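About Zarnemgate Football Club

Zarnemgate FC is a football club for the people of our town and the villages close to it. We play in the second regional division, and our home is the Dudow Ground, behind the old railway station. The club was formed when two smaller teams, Putier Rovers and Barrios Athletic, decided to join together – both of them had not enough players for a full season any more.

The first team wears white shirts and black shorts. White comes from Putier and black comes from Barrios, so each side could keep one colour. We also have a reserve team, a women's team and four junior teams. In total 132 players are registered with us, and the youngest ones begin at the age of six.

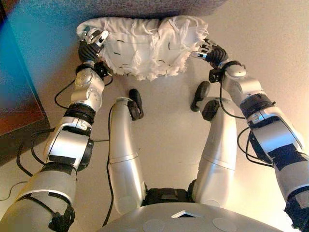

Our ground has place for 1,425 spectators, and 100 of these places are seats under the roof of the main stand. The seats are hard and the wind often comes from the river side, so many of our regular supporters bring something soft from home. A white fluffy cushion with small black marks on the front is very welcome here, as it is in our colours, but any other cushion will do as well. Please take it with you after the match.

Training for juniors starts again in July. A new player can come to 10 sessions before the family must decide about membership. Boots and shin pads are necessary, but the club can lend them in most sizes.

We are always looking for people who would like to coach, and former players are especially welcome. You do not need a licence to begin – the club pays for the first course. If you are interested, please speak to us at the clubhouse before any home match, or use the contact form on this website.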